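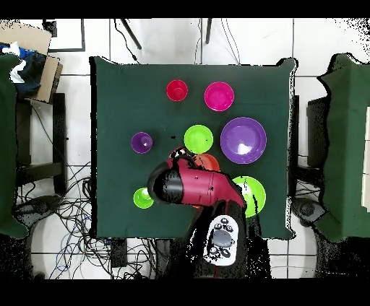
January, tableware notes, afternoon

Iveta Kadlec brought the dark green cloth back and I'm so glad, the bright plastic looks lovely on it! Cups, bowls and plates all go in the Flivo crate at night, please. I'd still like a proper list of which colors belong together (I keep promising Valdir one), and the big purple plate catches the light, so maybe we move the lamp a little. The small yellow cup can sit in the red-orange plate for now.

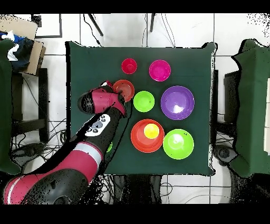
Still to do

Label the crate, and ask Honorato for a second cloth.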